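Is the Ulotthorpe office conversion worth it, or is this a sales job?
Forum > Local Housing > Buying and Renting

plainjane_k
Went to the open day for the Grurnolano conversion in Ulotthorpe, which is the old insurance building getting cut up into condos. They want a $700 deposit to "hold your place on the interest list." Not a down payment, just the list. The brochure says heat and water are included in the monthly fee, and the fee is "projected" at $600. Has anyone here bought into one of these? I've rented for nine years and would like to stop, but I don't love the word projected.

dotson_r
Projected means they made it up. My sister's building had a projected fee too and it went up twice before the second winter. Ask for the reserve study. If they say it's being prepared, walk.

halfpint44
I think that's a little harsh. Every new association has to guess the first year, there's no history to go on. What matters is whether the guess is written down anywhere with line items.

dotson_r
Then let's see the line items. I bet you a sandwich there aren't any.

plainjane_k
There was one sheet. Insurance, grounds, "mechanical," management. Mechanical was the biggest number and when I asked what was in it the woman at the desk, Maricel Ocampo I think her badge said, told me she'd have someone call me. It's been two weeks.

Bíró
Curved buildings are a pain to live in, for what it's worth. I rented in one for three years. None of my bookshelves sat flat against the outside wall and I had a wedge of dead space behind the couch that collected every sock I own. Check whether the square footage they quote you is measured to the glass or to where you can put furniture.

tallow_and_wick
What does the place look like now? Last I saw anything on it was January 2020 and all they had up was a drawing with a fountain.

plainjane_k
No fountain. Two from the approach:

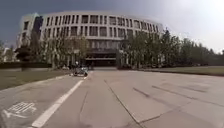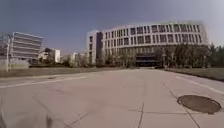 Both taken looking toward the building from the front. There's a manhole cover on the right in the second one.

tallow_and_wick
Thanks. So much for the drawing. That is a whole lot of pavement and somebody is going to pay to plow it. Is that common property or does the town own it?

plainjane_k
No idea. Adding it to my questions.

halfpint44
I like the building, sorry. All those windows. You could do a lot worse for daylight.

dotson_r
Windows are the thing I'd be most worried about! Who replaces them? In some associations it's the owner, in some it's everybody, and in my sister's it was "to be determined by the board," so the board determined it was her. She paid 1,476 dollars for one pane and the labor, and she had to use their contractor.

halfpint44
One pane, one story. We had our windows done through the association and it was fine. I never saw a bill.

dotson_r
You saw it in your fee.

Bíró
He's right about that, you did.

halfpint44
Sure, and I'd still take it over getting hit with the whole amount in one month. Different people want different things.

Idix
I work in lending (not for anybody connected to this) so take this as general. Three things I'd want before handing over a cent. Is the $700 refundable, in writing, and by what date. How many units need to sell before banks will write regular loans in the building, as early buyers in conversions sometimes can't get the rate they were quoted. And who controls the board until it's sold out. If the developer does, the fee can stay low right up to the day they leave.

plainjane_k
The form says the deposit is "fully transferable." I read that as refundable. Now I'm reading it again.

Idix
Transferable means you can move it to a different unit. It doesn't say you get it back.

dotson_r
There's your answer.

tallow_and_wick
Did they give you anything on closing costs? A friend looked at another conversion in April and they'd tacked on a 4,000 dollar "capital contribution" that wasn't in the brochure.

plainjane_k
Nothing on the sheet. I'll ask for that by name. I'm not ruling it out, the location would cut my commute in half, but I'm not signing the list form either. Will post if the phone ever rings.

halfpint44
Please do. I still think it could be a decent buy if the paperwork holds up.

dotson_r
Sandwich still stands. Turkey, no mayo.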